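Getting wax, tea and gravy out of table linen

I've washed a lot of tablecloths in my life. My mother-in-law gave us a whole drawer of them when we moved to Plaston, and for years I was too scared to put one on the table (all those dinners, all that gravy!). Now I use them all the time and I've stopped panicking over spills.

Candle wax first, as it's the one people email me about most. Let it go completely hard, then lift off what you can with the back of a butter knife. Put a paper towel on each side and go over it with a warm iron – no steam – moving to a clean bit of towel as the wax soaks in. Colored wax can leave a tint, so dab that with rubbing alcohol before it goes in the wash.

Tea and coffee are easier than you'd think. Rinse from the back under cold water, then soak for 30 minutes in cool water with a spoonful of oxygen bleach. If there was milk in the cup, rub in a little dish soap first.
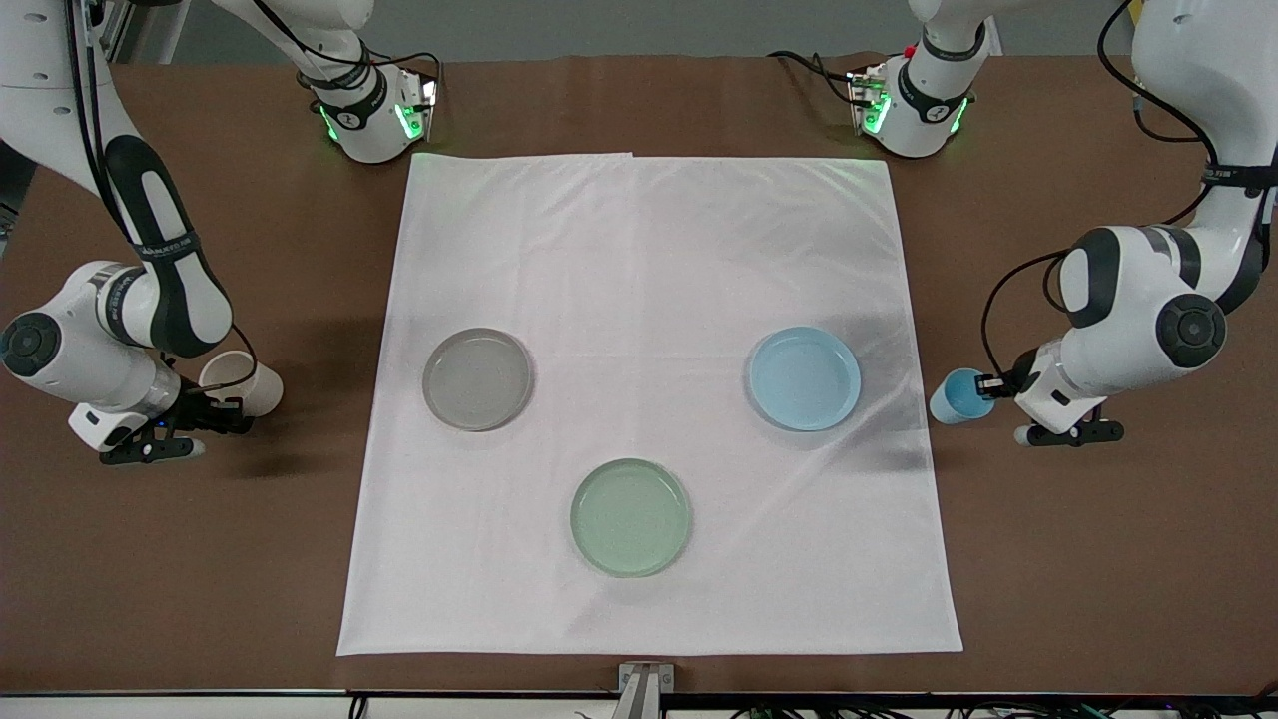
Gravy is grease plus flour, and hot water sets the flour part. Scrape, rinse cold, work in dish soap with your fingers and leave it while you do the dishes. Only then wash it warm. Check the spot before it goes anywhere near the dryer! I ruined a lovely Durrani runner that way one May and I still think about it.

My friend Shabnam Janjua irons hers slightly damp and hangs them over a padded hanger. I fold mine in 2 and roll them around a cardboard tube, which keeps that sharp line from forming down the center. If you already have a crease, mist it, press from the wrong side and let the cloth cool flat.

Next week, napkins, and what to do about lipstick.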